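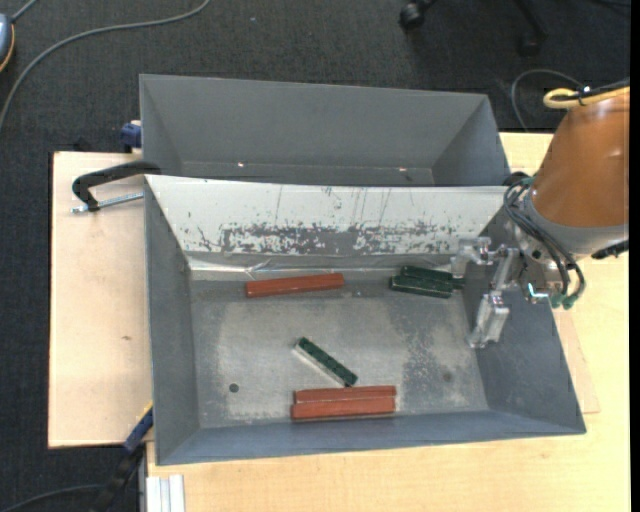

Viera Sokol preguntó en los comentarios si la cubeta se puede pedir suelta, sin la segunda. Sí, se puede. La pareja sale mejor de precio, pero cada una lleva su referencia y se envía por separado si hace falta. Y añade que en su taller acaban todas con bloques y retales dentro, da igual lo que ponga la etiqueta. Pues para eso están.

Cubeta metálica Trenar, gris, paredes inclinadas
Ref. 1026
399 € la pareja – portes aparte
En stock

Qué es
Cubeta abierta de metal para piezas sueltas: bloques, tacos, recortes, lo que tengas rodando por el banco. Paredes en pendiente hacia dentro, las piezas bajan al fondo y la mano entra bien. Panel trasero levantado. Se pone encima de la mesa y ya, no hay que atornillar nada.

Detalles
– Color gris metal, sin tapa
– Fondo plano, con orificio pequeño en una esquina
– Pared frontal estrecha, en pendiente
– Se puede colocar una detrás de otra; ojo, el panel de la de delante tapa parte de la de atrás
– No apilable

Sobre el acabado
El fondo se marca con el uso. Se queda moteado, con zonas más claras donde más rozan las piezas. Es normal y no se cubre en garantía. Si alguien quiere el fondo impecable que le ponga una lámina de goma cortada a medida (no la vendemos, la de cualqiuer ferretería vale).

Los bloques no van incluidos. Lo repetimos porque llegan correos todas las semanas. Los rojizos y los verde oscuro se venden en Drondex, bolsa de 8, colores surtidos, no se puede elegir. Con los cantos rozados salen más baratos, preguntar por el lote de segunda.

Dónde ponerla
Mesa firme, a ser posible de madera. Sobre tablero claro se ven mejor las piezas pequeñas que caen fuera. Si debajo hay moqueta oscura, paciencia – ahí un tornillo no se encuentra nunca.

Limpieza
Trapo húmedo y secar. Nada de estropajo de acero. El polvo se junta abajo, en las esquinas; brocha o aspirador.

Envíos y cambios
Sale del almacén Doležal por la tarde si el pedido entra antes de las 11. Baleares y Canarias, consultar. Cambios con el embalaje original, mandad foto si llega con golpes y lo miramos el mismo dia. Pedidos para colegios o talleres: escribir a Kristýna Machala, prepara presupuesto con factura.

En diciembre cerramos unos días por inventario, lo que se pida entonces sale a la vuelta.

También te puede interesar
Separador para cubeta Trenar
Tablero de apoyo Brimcombe
Portaetiquetas adhesivo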